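Gift Tins & Small Boxes — Your Questions

Posted in March by the Bostine packing desk
Print this page | E-mail this page

Same questions keep coming in, so answers are going in one spot. Covers the painted-print boxes and tins, mostly the Margaritis line. Will add more when there's time.

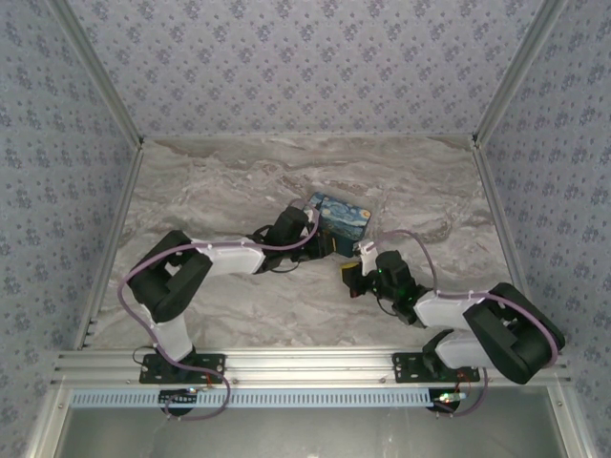
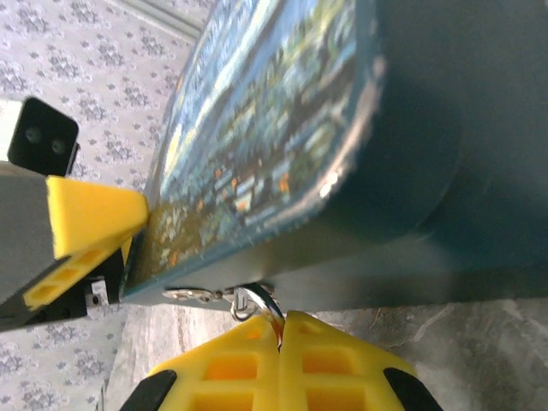

Are the boxes and tins sold together?
No. Separate items, separate prices. You can ask for a matched pair in the order notes and we'll try. Not always possible late in a season.

Will the print on my tin match the one on the site exactly?
Close, not exact. Dark blues and greens shift a bit from one print run to the next. If you need two that match each other, order them at the same time. Don't order one now and one in the fall and expect teh same blue.

Is the print going to scratch?
It can. Keys, other tins, grit on a shelf. Wrap each one before it goes in a bigger carton. Tissue is fine, newspaper is not — the ink comes off on light colors.

How do I clean it?
Soft dry cloth. Fingerprints come off the matte finish with a barely damp one, then dry it right away. No dishwasher. No soaking. No glass cleaner.

Can I put food in the tin?
Wrapped food, yes. Tea bags in their envelopes, candy in wrappers, cookies in a liner bag. Nothing loose, nothing oily.

The little clasp is stiff. Is it broken?
Probably not. New clips are tight. Open and close it 5 times, slowly, and it should ease up. Don't use pliers, they chew up the metal. If it still won't move, write to us and we'll send another clip, no charge.

My tin keeps rolling off the shelf.
Stand it up. If you want it on its side so the print shows, put a strip of felt under it or use the small Prornier stand (sold seperately). Two dots of putty work too.

Can I stack them?
Boxes, up to 3 high. Tins, up to 2, same size only, and not with anything heavy inside the top one.

What size box do I need for a gift?
Measure the gift first, with the wrapping on. Then go one size up. Most returns we get are boxes that were bought to fit bare and then wouldn't close over the tissue.

Best way to pack a mixed set for mailing?
Tins at the bottom, boxes on top, padding between every piece and along all the sides. Clips closed. Shake the carton before you tape it. If you hear something, more padding. Small boxes dent at the corners first so fold a bit of card over each one.

How many are left of the Margaritis prints?
2,385 pieces at last count, all sizes. No reprint planned right now.

What's the Allow option at checkout?
Allow is our substitution setting. Tick it and we can swap in a similar print if yours runs out. Leave it blank and we refund that item instead. Can't be changed once the carton is taped.

Mine showed up dented. Now what?
Keep the carton and the padding. Send a photo of the dent and one of the outside of the carton. Replacement if we have it, refund if we don't. You pick the refund if you'd prefer that.

Do you take back the padding?
Yes, at the pickup counter, before 4 p.m. Clean and dry only please. Tape off.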